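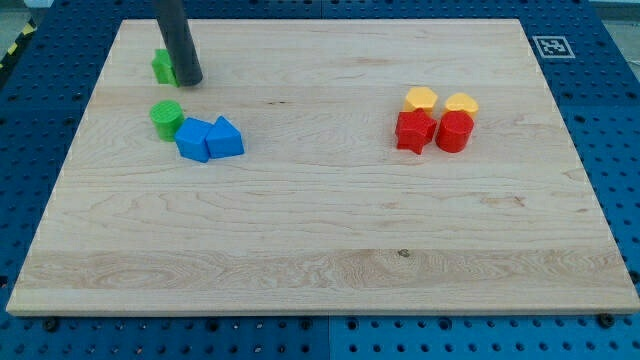
Stitport Cutting Boards – Questions and Answers

Which oil should I use?
Food-grade mineral oil. Olive and sunflower oil go rancid in the wood and leave a smell that is hard to get out.

How often does a board need oil?
Once a week for the first month, then whenever the surface looks dull. Leave the oil on overnight and wipe off what hasn't soaked in.

Can it go in the dishwasher?
No. Wash it by hand, dry it with a towel and stand it on edge. Dishwasher damage is not covered by the warranty.

My board has warped. Is it ruined?
Usually not. Lay it on a flat counter with the hollow side down and give it 2 days. If it still rocks, write to us.

How do I get rid of onion smell?
Coarse salt and half a lemon. Rub, wait ten minutes, rinse.

Are knots a defect?
No. A tight knot is part of the wood. A knot you can move with a fingernail is a defect, and we replace those.

Do you resurface old boards?
Yes, at the Iltside shop only. We take boards in on Wednesday and need 2 weeks. We start with 80 grit and work up, so expect to lose a little thickness. Boards with metal inlays can't be done.

Is the Mösli board the same as the old Zeltix?
Same size, new name – the juice groove is slightly deeper. The item number is still 3638.

Do you ship abroad?
Not at the moment.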